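# Chapter 13: Weights, Measures and Lies

Before standard measures, every market town had its own bushel and thought the neighbours were cheats. They were often right.

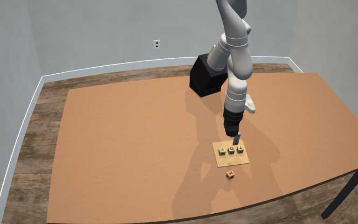 Take Crichton, where a bushel of oats held 16 handfuls, the hands being the miller's. He was a small man, and a rich one.

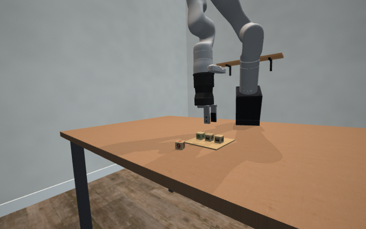 By May the buyers had started walking to Trornar instead, where the miller was enormous.

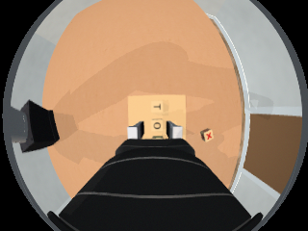 Ruairi Baxter, a Trornar grocer, kept two sets of scales. We begin with the second set.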